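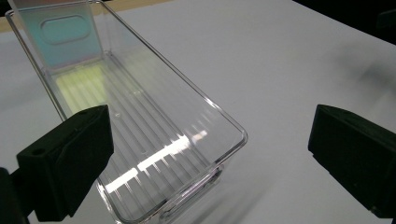

One of our clear bins on the packing table, with the ribbed floor showing.

About Plunside Storage

Hello, and thank you for wandering over to this page. Most people come to us looking for a tub for the fridge or something to keep the craft drawer in order, and only click on "About us" once the kettle is on, so we have tried to write it the way we would tell it to you across the counter (which means it goes on a bit, sorry).

We are a small family shop and mail order business in Kusdale, selling clear storage for kitchens, larders, bathrooms, sewing rooms, classrooms and sheds. Akosua Lamptey started Plunside from her back bedroom after moving house three times in four years and getting thoroughly fed up with opening cardboard boxes to find out what was in them. She bought a stack of clear bins for her own larder, then another stack for her sister's, and then a friend at the school gate asked where they had come from, and by the following September there was a trestle table at Hurham market with her name chalked on a board in front of it.

The market stall lasted for two winters. We still meet customers who remember it, mostly because of the wind! The shop came next, in what used to be the wool shop on Bahrami Row, and we have kept the old wooden drawers behind the till because they are lovely and because they hold all our labels and pens. The packing room is upstairs, and if you hear footsteps and tape being pulled while you are browsing, that will be your neighbour's order going out.

What we sell

The heart of the shop is the clear bin. We stock 197 different lines now, and well over half of them are see-through, open-topped and plain, the sort you can slide on to a shelf and forget about until you want the rice. People do ask us why we are so fond of clear plastic when there are such pretty baskets about. We like baskets too, and we have a few in the window, but a basket on a high shelf keeps its secrets. With a clear bin you can stand in the larder doorway with a baby on your hip and see straight away that you are down to your last tin of tomatoes.

We are also very fond of a ribbed floor. Long raised ribs running down the length of a bin give jars and packets something to sit on, and crumbs tend to drop down between them where they aren't pressed into the bottom of the bread bag. It does mean a bit more attention when you come to wash up. An old soft toothbrush is the thing for it, run up and down the ribs with warm water and a drop of washing-up liquid, and then leave the bin upside down on a tea towel. Please don't use the green side of a scouring sponge. We've all done it once, and the scratches never come out.

Then there are dividers, which we could talk about all afternoon. A long bin with nothing to split it up is a fine place for a row of cereal boxes and a hopeless place for stock cubes, sachets and those half packets of seeds. A flat panel stood up inside makes it behave. Look for a slot near the top big enough to get your fingers through, particularly if your hands are stiff in the mornings or if small helpers are going to be putting things away. If you aren't sure which panel suits which bin, measure the inside width at the bottom as well as the top before you write to us, as a good many bins are narrower at the floor.

How we like to help

We don't think anybody needs to buy a whole cupboardful at once. Our usual advice is to choose the one shelf that annoys you most, take everything off it, give it a wipe and put things into piles on the kitchen table. Live with the piles for a day if you can bear it. Then measure the shelf from front to back, leave yourself a finger's width so the door will close, and come and see us or drop us a line with the numbers. We would much sooner sell you 3 bins that get used than a dozen that end up in the garage holding other bins.

If you can get to Kusdale, do bring the awkward things with you. Customers have turned up with spice jars, a waffle iron, a carrier bag of knitting needles and, once, a very large jigsaw, and we are always glad to clear a bit of counter and try things for size. There is a chair by the window for whoever has been dragged along.

Packing and posting

Everything is packed upstairs by hand. We hold each bin up to the window before it is wrapped, as bright light along the rim is the quickest way to find a chip, and then they are nested with paper in between. Orders placed before 3 in the afternoon are normally packed the same day. If yours arrives cracked, send us a note and we will put another in the post, and there's no need to return the broken one.

We also take back old Plunside bins at the shop in any condition. The sound ones get a good scrub and go to local playgroups, who can't seem to have too many places to keep crayons.

Come and say hello

You will find us halfway along Bahrami Row, next door to the shoe repairer, with the green door that sticks in damp weather. Give it a push.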